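Leopard Print Refuses to Leave, and Now It Is Pink

Every few years someone in the decorating trade announces that leopard print is back, which must come as news to the people who have been sitting on it the whole time. The latest announcement comes from Wovix, a small wallcovering firm whose spring mailing went out with the subject line "She's Home." She has, it seems, been to the beach. The print now comes in pink.

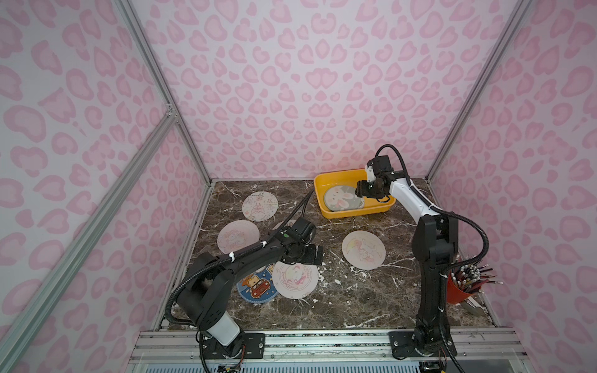
PROVIDENCE, R.I., 4/24/21

Wovix says pink leopard is its best seller so far this year, ahead of a gray linen look that had held the top spot for 21 months and that Ryszard Makowska, who runs the firm's showroom, describes as "the color of waiting for a dentist." Makowska blames the past year. People spent it staring at their own walls, he said, and a good many of them came to feel the walls were not holding up their end.

"We used to get one call a week for animal prints, and it was usually a bar," he said. "Now it's powder rooms. It's home offices. We had a tax preparer."

The tax preparer could not be reached for comment, it being April.

Rivals have noticed. Prulance, which sells peel-and-stick paper to renters, has added five pink animal prints, among them a zebra that will have to be seen to be forgiven. Senavetti, at the other end of the price list, calls its version "Rose Savanna" and charges $47 a yard for it. The word leopard appears nowhere in the Senavetti catalog, presumably to avoid frightening the customers who can afford it.

Junhao Wan, an interior designer who has hung a fair amount of the stuff, said the trouble starts when clients try to be sensible. They order the wild paper, lose their nerve and put it on one wall behind a door.

"Then it looks like an accident," Wan said. "If you're going to do it, do the room."

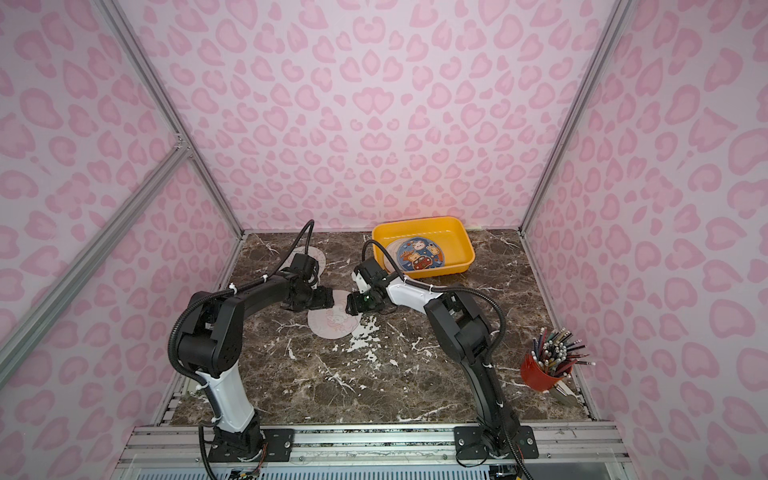
He also advises against buying pink cushions to match, and has strong views on lampshades that ran well past the end of our interview. For the rest of the room he likes something dark and a bit stuffy - brown stone, old wood, a desk that belonged to an uncle. The print, he said, needs somebody to argue with.

Not everyone is on board. El Fassi, a fabric shop two doors down from the Wovix showroom, has kept its front window in solid navy all spring. A hand-lettered card on the sill reads "Still Blue."

Wovix plans to bring out a matching border in September. Makowska said samples are free, limit five to a household, and that the limit was not there last year.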